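Trier ses vêtements avant un déménagement

Publié le samedi 3 avril 2021

Le bail se termine dans 3 semaines et je n'ai commencé les cartons que lundi soir. La cuisine a été vite réglée. Les vêtements, non. J'avais deux armoires, une commode et des sacs sous le lit que je n'avais pas rouverts depuis novembre.

J'ai tout sorti et j'ai compté, pour savoir où j'en étais : 240 pièces, chaussettes non comprises. Dans le nouvel appartement, il y a un seul placard, assez profond mais étroit. J'ai mesuré la tringle deux fois.

Ma méthode est simple. Je prends un vêtement, je l'essaie si j'ai un doute, et il part dans une des piles : je garde, je donne, je vends, chiffons. J'avais d'abord prévu une pile « à voir plus tard ». Elle montait plus vite que les autres, je l'ai supprimée le deuxième soir.

Les manteaux ont été faciles. Les jeans aussi, il suffit de les fermer. Pour les pulls, c'est plus long. Ils vont encore, ils tiennent chaud, et on trouve toujours une raison de les remettre dans le tiroir. J'en ai gardé plus que prévu, dont un rose pâle à petits cœurs noirs que je mets surtout à la maison.

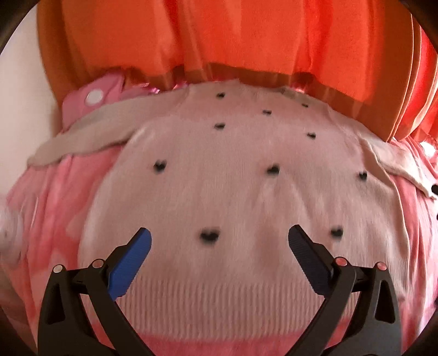

Ce que j'ai vendu, ce que j'ai donné

J'ai mis 71 pièces de côté pour partir. Une partie est passée sur Fallico, où les annonces se font assez vite – compter quand même une soirée pour les photos et les mesures. Les manteaux sont partis les premiers. Les robes d'été n'intéressent personne pour l'instant, je les remettrai en ligne en juin si elles sont encore là.

Le reste est allé chez Smadi, le dépôt à côté de la gare. Ils prennent le linge propre, en sacs fermés, et refusent les chaussures trop usées. Lai-ching Wan, ma voisine du dessus, a récupéré deux vestes et la housse de penderie.

Pour le transport, j'ai demandé un devis à Gidex. Je n'ai pas encore répondu : le prix me convient, l'horaire beaucoup moins (six heures du matin, avec un ascenseur en panne).

Il reste les draps et les serviettes. J'ai trois housses de couette pour un lit d'une place que je n'ai plus. Si quelqu'un dans le quartier en a l'usage, laissez un commentaire, je peux les déposer avant la fin du mois.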